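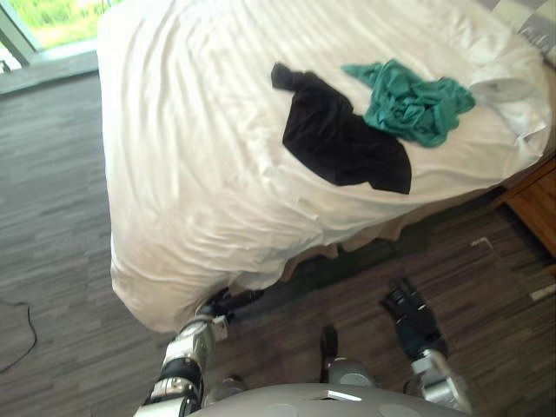 A reader wrote after my last report that I'd been too hard on small distilleries, that aging brandy is slow and expensive, and that I should go and look at Drakos in Firkton before I complained again about eighty-dollar bottles. Fair enough. I went to the September open day.

Drakos is in the old feed store past the rail yard in Firkton. Parking is on grass, bring boots if it has rained. Doors opened at eleven, and by a quarter past the line for the tour was already out to the road. You pay at a folding table and get a paper wristband, a small stemmed glass and four tokens. One token gets you one pour. The pours are small even by open day standards.

The tour takes in the press room, the still and the barrel room, in that order. No fruit was being pressed when I was there, which surprised me in September, and the guide told us the early apples had come in already crushed from a contract press. I asked how much of the fruit arrives like that. The answer was "it varies by year." The label says "from our orchard to your glass," so I would have liked a better one.

The still is handsome and everyone took the same photo of it. We were told that copper "softens" the spirit. Copper does pull out some sulfur compounds, and I have no quarrel with that part. The claim that the shape of this particular pot makes their brandy rounder than anybody else's in the state I'll leave with the marketing people.

The barrel room was the best part of the day. It smells wonderful, it's cool, and the guide knew the subject. They have 842 barrels according to the board by the door, though you can only walk down one aisle, and a good many of the heads I could read carried other producers' stamps. Renting out storage is a normal way to pay the bills. I just wish they would say so before someone has to ask.

Now the tasting.

Histarora, the flagship apple brandy, is sold as aged six years. The front label says "six." The back label, in much smaller print, says it is a blend in which the youngest spirit is three. The guide said the six refers to "the heart of the blend." It tastes of baked apple and vanilla and has a short, hot finish. Pleasant, and I'd drink it again at half the price.

Cinano is their bitter aperitif, dark orange, made with the unaged spirit. I expected to dislike it and went back for a second pour, so that was two tokens gone. Gentian, dried peel, something like rosemary. It costs much less than the brandy and it's the bottle I took home. It had the worst spot on the bar, down past the T-shirts.

My last token went on a barrel sample drawn straight from the cask. Everything tastes good from a cask in a cool room with a guide watching your face, so I'm not scoring it.

Food was one truck, sausages, slow. Water was free but you had to find it. The gift shop is on the way out and there is no other way out.

As for the reader's point about cost: yes, I believe aging is expensive. I'd believe it more easily with the age of the youngest spirit on the front of the bottle. I've emailed Drakos to ask about the contract press and will add their reply to this page if one comes.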